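I've been meaning to write about my mother's recipe box for most of the summer, and every time I sit down to do it I end up in the kitchen making something out of it instead. So this is going to be long, and I'm going to wander, and you might want a cup of coffee first.

It begins with an old computer. For years I'd been typing her recipes into a document on a desktop tower, and then I stopped using it, as you do, and it went into the closet under the coats.

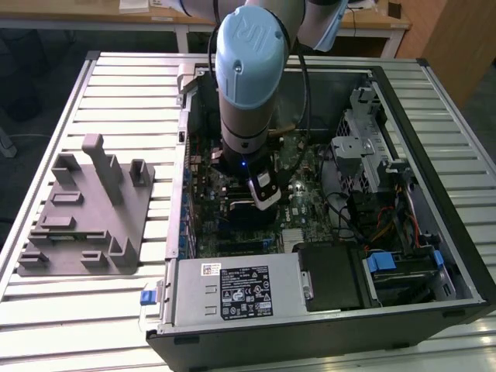
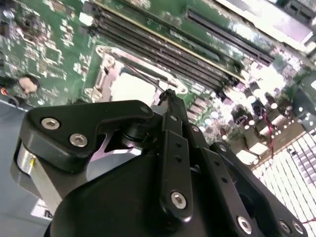
## What was in the document

Much less than I remembered! I'd always told my sister, with great confidence, that I had "typed up the whole box." Once I found the file on a backup disc, I had typed up 16 recipes. Three of them were for banana bread. One was just the word "gravy" and then a blank page, so I must have been called away to something and never come back.

The box itself is another matter. It's a green tin with a hinged lid that only closes if you press on the left side, and it's so full that you have to take out a whole handful of cards before you can read any of them. My mother started it in 1984, the year we moved to Clurnstead, and she filed things by a system that made sense to her. Soups are under W, for winter. Anything with rhubarb is at the very back behind the warranty for a mixer we no longer own.

## The cards themselves

What I'd forgotten, in all my typing, was how much is on the cards that isn't the recipe. I had copied out the flour and the butter and the oven temperature, and I'd left off every single thing she wrote in the margins. "Too sweet for Dad." "Good cold." "Made for the Rokwood picnic, rained." On the back of the corn chowder there's a phone number with no name and a little drawing of a boat.

There's one card for a coconut cake that came from Érica Andrade, who lived two doors down from us and had the loudest, nicest laugh on the street. It's in Érica's handwriting, all slanted and pretty, and then my mother has gone over it in pencil and changed nearly everything. Less sugar. A different pan. At the bottom Érica has written, in pen again, "Then it is not my cake!!" and I laughed so hard when I found it that the dog got up and left.

I made the cake both ways, by the way. Érica's is better. Sorry, Mom.

## How I'm doing it this time

I've decided to start over and do it properly, which for me means slowly. I take out a few cards in the evening after the dishes are done, and I copy each one by hand into a big lined notebook, margins and all. If there's a stain over a word, I leave a gap and call my sister, and she either knows or makes something up. We had a 2 hour phone call last week over whether a word was "cloves" or "chives." (It was in an apple crisp, so you'd think that would settle it, but my sister remembers our childhood differently than I do.)

I'm also photographing the cards, front and back, by the window where the light is good. I want my kids to see her handwriting. She made her sevens with a bar through the middle and she never once crossed a T in the word "butter."

The notebook came from the stationery shop in Didton, and it has nice thick paper that the ink doesn't soak through. I bought the one with the blue cover and then went back for a second, seeing how fast I was filling the first.

## Where things stand

I'm through the breads and most of W. There are 11 cards I can't read at all, between the water damage and what I believe was molasses, and I'm saving those for when my sister visits in September. We'll spread them out on the dining room table and argue properly, in person.

I also have a card that only says "Nogueira beans, ask." I don't know who or what Nogueira was. It may have been a neighbor, or a restaurant, or a brand on a can. I've asked both my aunts and one of them said "oh, those were wonderful" and then couldn't tell me a thing about them. If you grew up around Clurnstead and that name means something to you, please leave me a comment. I'd love to make those beans.

Tonight it's the corn chowder, the one with the boat on the back. The potatoes are already peeled and sitting in water, and I've got to go find the big pot.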